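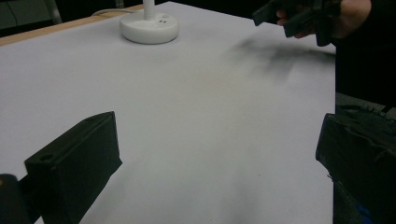 A round white base on a papered table. Dim, like most rooms I work in now.

Why is every cafe so dark

I counted the bulbs at Rundance last month. Okay I didn't, but I asked, and the guy said the new ones are 40 watts and they swapped them all out in July "for mood." Whose mood? Not mine. I was trying to read a menu.

It's everywhere now. Marinho did it. The hotel lobby at Hivmont did it, and I watched a man hold his phone flashlight over a crossword for most of an hour. A lobby! People have to sign things in a lobby.

I get where it comes from. Nobody liked the old office ceiling tubes, the buzzing, everyone looking seasick. Fine. But we went from that straight to caves, and skipped the part in the middle where a person can see their soup.

My neighbor Osvaldo Vasconcelos ran a diner for years and he thinks it's about turnover. Bright room, people eat and leave. Dark room, they order another drink. Maybe so. But I'm in these places at 10 in the morning, drinking one coffee, and definately not ordering another because I can't find the price.

And don't tell me older eyes are the problem. Sure, mine are 50-something and need more light than they used to. So do a lot of customers' eyes. We have money too. My niece is 22 and she squints right along with me.

Then there's the stairs. Kusari has two steps down to the restrooms, dark floor, dark wall, one little candle. I paid 80 dollars for dinner there and spent the walk back holding onto strangers' chairs.

What I want is small. A decent light over each table, pointed down. Keep the corners as moody as you like. Put a real bulb by the steps and another one by the register so I can see what I'm tipping.

Or just open the blinds. Half these places have great big windows - and they keep them coverd until dinner.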